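Tendstead Sorting Bowls and Blocks
Item 2568

A plain tabletop set for sorting, scooping, counting and putting-away games. It is made up of open bowls in soft colours and small blocks sized to fit inside them with room to spare. The bowls have no lids, handles or printed numbers, so the same pieces can be used for colour matching with toddlers and for early counting with older kids.

The set is sold through Sendville to families, child care centres and schools. Bowls and blocks can also be ordered separately as replacements.

What comes in the set

- Open bowls in assorted colours, including red and light grey
- 40 small blocks, including blue
- 3 activity cards, printed both sides
- Drawstring storage bag

The Ukska table cover is sold separately. Any plain white cloth or paper will do the same job.

Setting up

Lay the cover over a table and smooth it by hand. It doesn't need ironing, and a few creases won't get in the way of play. A white surface is recommended for colour work because the pieces stand out clearly against it. Put out one or two colours to begin with and leave the rest in the bag.

Set the bowls well apart, with space between them for the blocks. Younger children do better when the block starts close to them and the bowl is an easy reach away.
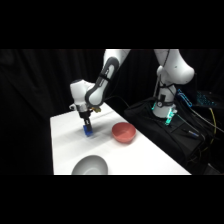
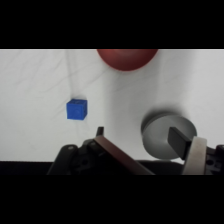
Materials and finish

The bowls are moulded in one piece with a smooth, low-sheen finish. Colour runs right through the material, so light scratches don't show as white lines. Each bowl holds 600 mL when filled to the rim. The rounded shape makes it easy to get the last block out with small fingers.

The blocks have slightly rounded edges. They are light enough that a dropped one won't mark a floor or tabletop.

Colours may vary a little between batches. If you are adding to an older set and want a close match, include the batch code from the storage bag with your order.

Cleaning

Wash bowls and blocks in warm soapy water and air dry on a rack. The bowls can go on the top rack of the dishwasher. Wash the blocks by hand. Wipe the activity cards with a damp cloth and don't soak them.

The Ukska cover can be machine washed on cold. Hang to dry. Don't use bleach.

Safety

Recommended for ages 3 and up. Blocks are small parts and should be kept away from babies and from toddlers who still put things in their mouths. The bowls are play items and are not intended for serving food.

Delivery

Orders are packed flat where possible, with the bowls nested. Replacement pieces ship in a padded mailer. The July batch is now in stock in all colours.

Page updated Aug 29, 2018

Related items

Ukska Table Cover, White
Tendstead Replacement Blocks, Blue
Tendstead Nesting Bowls, Large
Tetteh Scoop and Tong Set
Tetteh Low Activity Table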